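We use cookies to remember your preferences and to see which pages people read. Accept all | Manage settings

Folding helpers wanted at the Holton clothing room

Do you find a basket of clean washing rather soothing? We would love to hear from you! The Holton clothing room passes on good used clothes to families, sports clubs and anyone else who asks, and we need a few more pairs of hands for sorting and folding before the schools go back. Last year 2,669 garments went out of the door, a good many of them T-shirts, and every one was spread out, looked over, smoothed and folded by a person who could have been at home with a cup of tea (we do have tea, and usually biscuits).

You would come in for one session a week of 4 hours, starting in July. There is no need for experience, and if you fold your shirts differently from your mother, so much the better, we like to compare. We mostly work on the floor, on the carpet, as it gives you room to lay a thing out flat and find the sleeves, but there are tables at the far end for anyone whose knees would prefer it. Bus fares are paid, and lunch comes from the Metetti café downstairs. 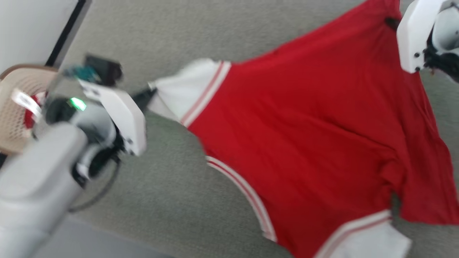

I came for one summer and stayed for three, and I still can't do a fitted sheet, but give me a football shirt with a striped cuff and I'm happy all morning. Sleeves in first, then the hem up to the collar, and do the creases with the flat of your hand. – Wevar

To put your name down, ring the bell at 57 Lò Street any time after ten, or drop a note through the door with your telephone number and the mornings or afternoons that suit you.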